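Leone Turnbuckle Championship Box Set, Volume Two
Reviewed by Marisa Pace
May 28, 2009

I bought the first Leone volume two summers ago and sold it by Christmas, so you can guess how much hope I had for this one. Eight discs, a cardboard slipcase, and a promise on the back that the whole thing has been "restored from the original broadcast tapes." I have heard that line before. The last time I heard it the picture looked like somebody had filmed a television through a shower door.

For anyone who missed the territory the first time, Leone Turnbuckle ran small arenas and armory halls and had one hour of TV on Saturday afternoons. The crowd you hear on most of these matches is a house of 536 people, a number the announcer is very proud of and repeats every chance he gets. The wrestling was stiff and slow, and the interviews were shouted. I loved it as a kid. I am less sure now.

The set opens with Ubaldo Sartori against Amedeo Marino for the belt, and it's an odd pick to lead with. It goes 30 minutes to a draw and a good 20 of those are a headlock. Sartori sells the thing well enough, but Marino looks like he's waiting on a bus. Their rematch on disc three is far better, with a hot finish and a real count, and I can't see why you would make people sit through the draw to get there. The box calls the first match "legendary." By whose vote?

Disc two is all tag team stuff and I'd skip most of it. Arturo Sanna turns up in four of the matches with four different partners and gets pinned in three. There is a cage match where the cage door plainly won't latch, and both teams spend the bout staying away from that side. 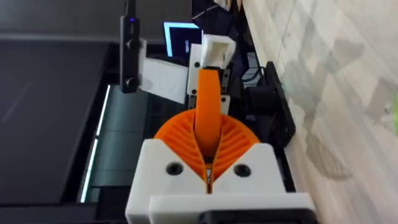

The women's matches on disc five are where the set wakes up. Carmela Marras was the best worker in the territory, man or woman, and she gets just under an hour here. Her August match at the Setalen Armory is the one to watch. She takes a bad bump to the floor early and wrestles the rest of it with one arm tucked in, and whether that was selling or a real shoulder I still couldn't tell you after three viewings. Why this isn't on disc one is beyond me.

Now, the restoration. Discs one through four look okay, a little soft, with the colors pushed too hard so that everyone seems sunburned. From disc six on I don't believe anyone touched the tapes. There's a tracking line across the bottom of the Clestard Arena show for its full length, and the sound drops out during the main event promo. The entrance music has been swapped for some keyboard noodling that is the same for heroes and villains alike. I know music rights cost money. Put that on the box, then.

The extras are thin. The commentary track with the old ring announcer runs on two matches only, and he spends one of them talking about the parking. The booklet has 12 pages and gets the date of Sartori's title win wrong - it's given two different ways, on facing pages. There is a numbered card in each set, and mine says 700, with no word on how many were made.

It's selling for close to the price of 100 tickets to the old armory, going by the stub I still have in a drawer. For that I wanted every disc to look as good as disc five sounds. If you grew up in the territory you will buy it whatever I say. Everybody else should find a friend who has it and borrow disc three and disc five.

Match quality: 6 out of 10
Picture and sound: 4 out of 10
Extras: 2 out of 10
Overall: 5 out of 10

Next up is the Parent Promotions tournament disc, if the store ever gets my copy in.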